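June 7, 2018 — Mukico has approved the equipment budget for its Junddale site. The plan covers 15 hand-held grippers and two robot arms, with delivery set for January. Marchal will supply the arms; the gripper order is still out for quotes.

Spare parts were the main point of dispute. The first draft set aside 40 replacement rubber cradles, and the approved version raises that to 100. Mounting hardware and cables are now a separate line — they had been folded into the arm price.

"We priced the arms first and the small parts last, and the small parts moved the total," said Nélida Gallardo, who prepared the plan.
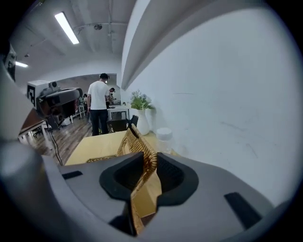
*Photo: Mukico*

A gripper holding a woven piece, with a robotic arm at left. Quotes close in January.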